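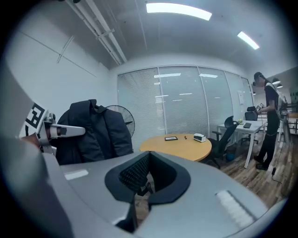

Figure 14. Camera view from the hand-held gripper, with the finger marker at the left edge.

Jumov Manual > Faults and Recovery > Fault 1961: Finger Marker Lost

Fault 1961: Finger Marker Lost

Applies to: Jumov hand-held gripper, all units with printed finger markers. Recorder software: Texier, version 4 and later.

What the fault means

The Jumov gripper has no sensor in the finger joints. Grip width is worked out from the black-and-white markers on the fingers, as seen by the camera on the tool. When Texier can't read a marker, it has no width to write for that finger. It raises Fault 1961, and the status line on the recorder turns orange.

The fault does not stop the recording. The camera and the position track continue to be saved, and the width value stays at the last good reading until the marker is found again. A take with a long marker loss can look normal when you play back the video. The error is only in the width track.

CAUTION: Never send a take with an open Fault 1961 to a robot arm. The arm follows the saved width. If the width was held at "open" while the operator had in fact closed the fingers, the arm will drive open fingers into the object or the table. If it was held at "closed", the arm may press closed fingers down onto whatever is below them.

This happened on the Trundham test cell in June. A take was released with the fault still open, and on replay the arm came down on the edge of a fixture with the fingers shut. One finger cracked at the base and the bracket beside it was bent. The cell was stopped with the hand switch and no one was hurt. The steps in this section were rewritten after that event by Léonie Millet, and they replace the short note in earlier copies of the manual.

Before you start

You will need:
- the gripper and its recorder
- a dry lint-free cloth
- the marker template sheet
- a spare marker set
- the 2 mm hex key from the tool roll

Keep the arm disabled and its enable key removed for the whole procedure. The gripper is checked by hand. There is no step in this section that needs a powered arm.

CAUTION: The fingers close with enough force to pinch. Keep your free hand out of the space between them while anyone is holding the trigger.

Part A. Stop and set the take aside

1. End the recording from the recorder. Do not pull the cable to end it. A take that ends on a pulled cable may be saved without its fault list.

2. Open the take list and find the take. If the fault is open, the take shows an orange bar with the number 1961.

3. Mark the take as HOLD. Texier will then refuse to export it.

4. Write down where in the take the bar begins and ends. You will compare these times later, in Part D.

NOTE: Do not delete the take. A held take is needed to find out whether the fault came from the marker, the camera, or the light in the room.

Part B. Check the marker

1. Hold the gripper as you would for normal work and open Live View. Figure 14 shows the left finger marker as it comes through the camera, near the upper end of the finger.

2. Look at the marker outline in Live View. Green means the marker is being read. No outline means it is not.

3. Squeeze and release the trigger slowly, all the way each time. Watch the outline on each finger in turn. It should stay green from fully open to fully closed. If it drops out only at one end of the travel, go to Part C. If it never appears, continue here.

4. Wipe the face of the marker with the dry cloth. Do not use alcohol. It lifts the print, and a faded square is enough to make the pattern unreadable.

5. Check the edges of the marker. A corner that has lifted will tilt away from the camera as the finger moves. Press it down. If it does not stay down, replace the marker.

6. To replace a marker, peel off the old one, clean the seat, and lay the new one against the template sheet so that its corner lines up with the notch. The left and right markers carry different patterns. Check the letter on the backing before you peel it.

NOTE: If the left and right markers are swapped, Live View shows both outlines in green but Texier reports a negative width. This is a fitting mistake and does not raise Fault 1961. Peel both markers, discard them, and fit a new pair. A marker that has been peeled once will not lie flat again.

Part C. Check the camera and the finger

1. Take hold of the finger near the tip and move it gently from side to side. There should be no play at the base. If there is play, tighten the base screw with the hex key until it stops turning freely. Do not force it past that point.

2. Check the bracket beside the finger. If it is bent, cracked or loose, the gripper must not be used. Tag it and return it.

3. Check the camera lens for smears, and wipe it with the dry cloth.

4. Look at the full picture in Live View. The camera has a very wide lens, so straight edges such as ceiling rails and door frames will look bent toward the sides. This is normal. A finger that has moved toward the edge of the picture since the last calibration is not. If part of a marker has gone out of view at any point in the finger's travel, the camera mount has shifted.

5. If the camera mount has shifted, stop. Do not try to correct it by moving the marker. Follow the section on camera mount calibration, then come back to Part B and begin again.

Part D. Check the room

Many cases of Fault 1961 have nothing wrong with the gripper. They come from light. The markers are printed in flat black, but at a low angle they can still catch the glare of a ceiling panel or a window, and the camera will turn its own exposure down when a bright lamp comes into view. The marker then becomes too dark to read.

1. Stand where the operator stood when the fault began. Use the times you wrote down in Part A and the video of the take.

2. Hold the gripper at the same height and turn it slowly through the same path with Live View open. Note any place where the outline drops out.

3. If the outline drops out when a ceiling light comes into view, lower the front of the gripper a little and try again. If it stays green, the light is the cause.

4. Move the work area, shade the light, or switch off that panel. Glass walls count as a light source too. A lamp reflected in glass can cause the same loss as the lamp itself, and closing blinds behind the glass does not always remove it.

5. Repeat step 2 until the outline stays green over the whole path.

CAUTION: The operator often has to look down at a handheld screen during this check. Clear the floor of loose items and route cables behind the operator before you start. Do not walk backward with the recorder on. If you need to cross a cable, put the gripper down first.

Part E. Clear the fault

1. Record a short test take. Open and close the fingers fully, then turn through the path from Part D.

2. Open the width track of the test take. It should rise and fall with the fingers. A flat stretch while the fingers were moving means the marker was lost, even if no orange bar is shown.

3. If the test take is clean, go to Faults, select 1961, and choose Clear. Texier asks for the name of the person who made the check. Enter the name of the person who held the gripper.

4. Return to the held take. If the loss falls outside the part you need, trim it and export the rest. If the loss falls inside the part you need, reject the take and record it again. Do not fill the gap by hand.

5. Have a second person look over the width track before the take is released to an arm. At Trundham this is Ysaline Gautier or the person she names for the shift. Other sites should name their own reviewer in the site sheet.

If the fault comes back

If Fault 1961 returns on the same gripper after Parts B through E have been completed, take the gripper out of use. Attach the red tag and send it to Prinitine service with:
- the held take and the test take, both unedited
- the serial number from the underside of the grip
- a note of the room and the time of day
- the old markers, if they were replaced

Do not swap fingers between grippers to keep one working. The width calibration belongs to the finger set it was made with, and a mixed set will give wrong widths without raising any fault.

Related faults: Width Out of Range; Camera Exposure Limit; Recorder Storage Full.

Prinitine | Contact service | Copyright Prinitine. All rights reserved. | Back to top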